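Trucos de taller: que las piezas pequeñas del ordenador dejen de perderse

Llevo años desmontando ordenadores viejos en el cuarto del fondo, y si sumara el tiempo que he pasado a gatas buscando un tornillo me daría para montar otros diez. Así que os dejo mis apaños, por si a alguien le ahorran un disgusto (o unas gafas pisadas, que también me ha pasado).

Antes de abrir nada

Despejad la mesa entera. Ya sé que da pereza, pero la taza, el móvil y el rollo de cinta acaban siempre encima de lo que buscas. Yo pongo una toalla clara de las finas debajo, doblada en dos: los tornillos no rebotan y los negros se ven enseguida. Si el suelo es de moqueta, quitaos los calcetines de lana y tocad algo metálico conectado a tierra antes de coger nada con patillas o contactos.

Los tornillos, por orden de salida

Una huevera de cartón. No hay más misterio. Primer hueco, los de la tapa; segundo, los del disco; y así hasta el final. Para montar, se va al revés. Durante un tiempo usé las cajitas Istier, las apilables, y son monas, pero la tapa salta al abrirla y ya os imagináis dónde termina todo.

Etiquetar aunque creas que te vas a acordar

¡No te vas a acordar! En abril dejé a medias un portátil, volví a él el 25 de julio y tenía delante una bolsa de piezas que podía ser de cualquier cosa. Ahora pongo cinta de pintor con el modelo y de dónde sale cada cable. El rotulador que mejor me va es el Derkedico de punta fina, porque no se corre con el alcohol.

Un soporte con un hueco para cada cosa

Mi favorito, con diferencia. En lugar de una bandeja lisa donde todo baila, una placa con huecos a medida: el procesador en su rebaje y con la tapa metálica hacia arriba, entre dos rieles que lo sujetan, y unos cajetines cuadrados de distintos tamaños en el borde. Impresa en 3D queda estupenda, y en gris mate las piezas resaltan mucho. Si la dibujáis vosotros, dejad 2 décimas de holgura por lado, que yo la primera la hice tan justa que hubo que sacar la pieza con la uña y rezando. Los archivos de la mía los colgué en Inport y ya van por 2.385 descargas, cosa que me tiene contentísima.
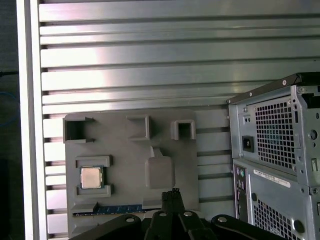 Limpieza de los contactos

Alcohol isopropílico y un bastoncillo que no suelte pelusa, siempre en la misma dirección y sin apretar. Para la pasta térmica seca, primero un papel de cocina en seco y luego el alcohol; espero alrededor de 2 minutos antes de seguir. La goma de borrar la dejé hace tiempo, suelta migas por todas partes.

Guardar lo que sobra

Las memorias, en bolsa antiestática, de pie como si fueran fichas de biblioteca. Los cables, enrollados sin doblarlos y con una tira de velcro de MacLeish (la compro en rollo y la corto yo). Y lo que lleve dos años sin salir del cajón, al punto limpio.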